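Workshop notebook, Fusden
Tuesday, June 1, 2021
Written by Jintana

Adhesive on cloth, second round

I continue the test of glues for light pieces on hanging cloth. The question came from Kieran Fothergill, who makes the displays for the Pidamia shop windows and has letters falling down in the night. In the first round I used only cotton. Now I have cotton, felt, and the thin polyester that Kieran likes so much and that gives the most trouble.

Samples were cut yesterday, all from the same rolls as before. I washed half of the cotton pieces, because Géza thinks that the finish from the factory disturbs the bond. The polyester I did not wash. Each sample hangs from the wooden rail near the north wall, with a small clip and a weight of 140 grams on the glued piece. This is much more than a letter weighs, but I do not want to wait until August for a result.

Glues on the table this time:
Vanags white, the water-based one
Grila contact glue, thin coat on both sides
Hot glue, low temperature gun
Double-sided tape, the cloth kind

Morning. Hot glue on polyester looks good for the first hour and then the edge begins to lift. I can put a fingernail under it without force. On felt it is the opposite, there I pull and the felt itself comes apart. I write "felt failed, glue held" in the table, please do not read this as a failure of the glue. Last time Botond copied it wrong into the summary and we had a long discussion for nothing.

The Vanags white is slow. It was still soft at lunch in the middle of the larger pieces, where the air does not come. I think foam closes the wet glue in, and cloth on the other side lets only a part of it out. For the next pieces I put the glue in a thin line near the border and some points inside, not a full layer.
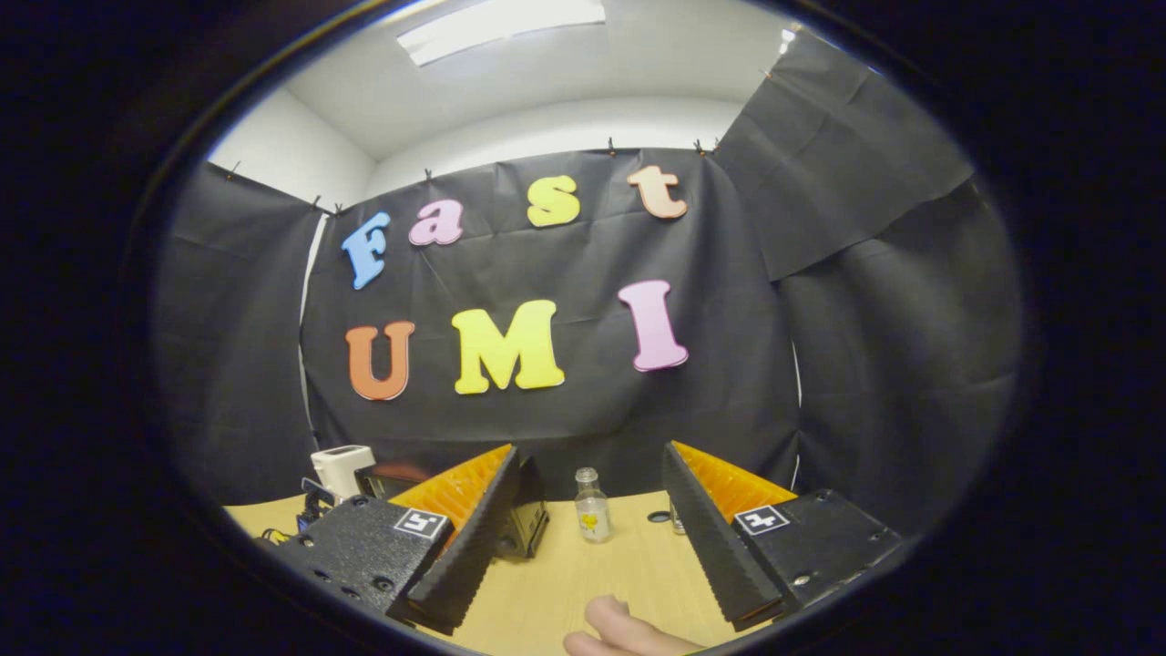 Does the cloth need to be ironed before gluing?
For the water-based glue and the tape I would iron it every time, and for the contact glue it made no difference that I could measure.

With the tape the explanation is simple. On a fold it touches only the high places, so the real contact is smaller than it seems. I pressed one piece of tape on a folded sample and one on a flat sample, and the folded one was on the floor before the coffee break. Ironing polyester must be done at the lowest setting with a cotton cloth between. I made a shiny mark on one sample by being impatient. It is number 6, I keep it in the box as a warning.

Afternoon. Contact glue is still the strongest on everything. Two problems. First, the smell, we must keep the window open and Jeferson gets a headache even so. Second, it goes through thin polyester and makes a dark spot on the front which does not wash out. For black cloth perhaps one does not see it, for the cream cloth of Kieran it is not acceptable. I tried a smaller quantity and waited 10 minutes before joining, and the spot was less but the bond also.

Jeferson asked why we do not sew the pieces. It is a fair question. For one window I would sew. Kieran changes the words often, and he wants to take them off and use the cloth again, so removal is also part of the test and I forgot to write it in the plan. Added now: after the hanging, peel by hand, look at both sides, note what remains on the cloth.

First peel, tape on cotton: clean. Tape on felt: takes a lot of fibers with it, the second use is not possible.

The scale drifts again. I put the 140 gram weight on it and the last digit walks up and down. Géza says he will look at it. Until then please write which scale you used, the old one or the new one.

To do:
Order more polyester, same supplier, ask for the same roll if they have it
Repeat Vanags white with the thin line, leave overnight before hanging
Ask Botond where he put the low temperature glue sticks
Send Kieran the cotton results, tell him the polyester is not finished

Samples stay on the rail tonight. Please do not open the north window, the draft moves them.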